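Colour is what gets people hooked on marbling paper at home, and the thrill of lifting that first sheet never wears off! 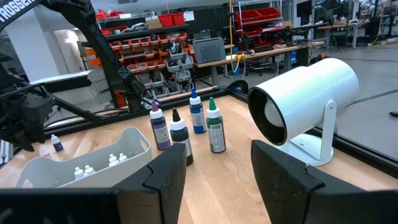 Tarek Hattar began with a baking tray in his kitchen and now runs marbling nights at Stuno, where 15 neighbours turn up with aprons and old magazines. He loves a messy sheet (so do I), and swears by letting the bath settle before a single drop goes in.
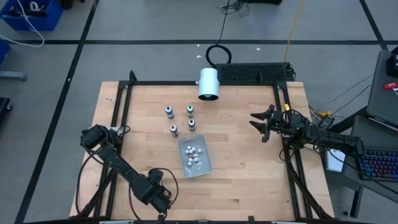 A butcher-block tabletop with black rails along its sides.

His next paper fair is in November.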